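We got to Stenstead just after nine on a gray February morning, and Jeptoo Urio was already at the gate waving us toward the good parking spots. I had been wanting to see the Cirer pottery works for years (my mother ate her oatmeal out of a Cirer bowl until the day she moved), so I'll admit I was grinning before anyone had handed me a visitor sticker.

Our group started in the clay store. It is colder than you'd think and smells like a creek bed. Fahad Hashmi, our guide for the first half, let us all push a thumb into a fresh block – mine came away orange and stayed that way through lunch. The works goes through 700 bags in a season, and every one of them is still carried in from the yard by hand.

From there we went up a narrow stair to the throwing room, where Maham Farooqui was making milk pitchers. She pulled a spout with one wet finger while answering a question about glaze, and didn't look down once! I asked how long it took to learn that and she said she'd let me know.

The kilns are in the old brick wing. The big one, which everybody calls Prokier after the firm that built it, holds 1402 mugs if the packing is done right. It was cooling when we came through, so we couldn't see inside, but you could feel the warmth across the room and several of us stood there longer than we needed to. Small pieces go on to the sorting tables next door.
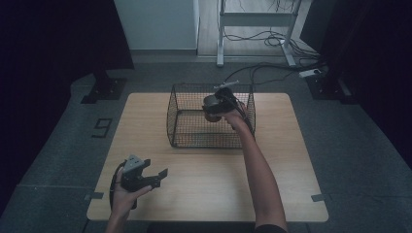

*A small piece going into the wire basket.*

Lunch was leek soup and brown bread in the canteen, and very good it was. Esben Ravn, who has fired kilns here most of his life, sat down at our end and told us about the winter the roof leaked onto a whole order for the Ó Ceallaigh tea rooms. They made all 1000 saucers again and delivered them two weeks late, with a fruitcake.

The shop is at the end of the tour, naturally. I meant to buy one bowl and came out with three, plus a butter dish that has a slight lean to it. Seconds are on the back shelves, and if you go, start there – the best colors were gone by two o'clock. Wear flat shoes for the stairs, and bring a sweater for the clay store.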